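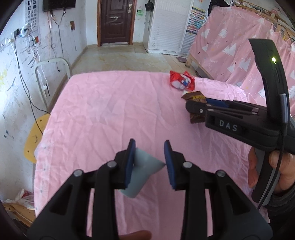 Hauwa Obi asked after the last session whether a fit-out allowance counts as part of the rent. It doesn't, but it changes what the tenant pays in effect, and most of today's notes deal with that.

Commercial Property, Unit 4: Office Leases
Notes revised 2021-05-26

Face rent and effective rent

Face rent is the figure written in the lease. Effective rent is what is left once incentives are spread over the term. Common incentives are rent-free months, a cash payment, or money toward partitions, carpet and cabling.

Worked case: the Clestlow building

A tenant takes 3000 square feet at $20 per square foot a year. The face rent is $60,000 a year. On a five-year term the landlord gives the first six months free, worth $30,000. Total rent paid is $270,000, or $54,000 a year. Effective rent is $18 per square foot.

Note that we ignore interest here. Unit 6 brings in discounting. 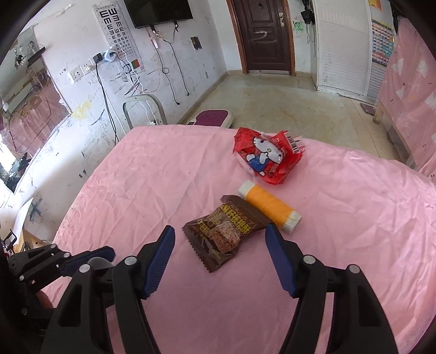 Gripper above a pink satin sheet

Parking and shared areas

The Hellham scheme has 142 parking spaces, let separately from the floors. Read the license before you assume a space comes with the suite. Lobbies and restrooms are usually charged through the load factor. If you are quoted rentable area, ask for usable area too.

For next time

Rework the Clestlow case at $25 per square foot with the same six months free. Show both totals. Ebere Nwosu has the spare copies of the Skulitz lease. Read the clauses on assignment and subletting.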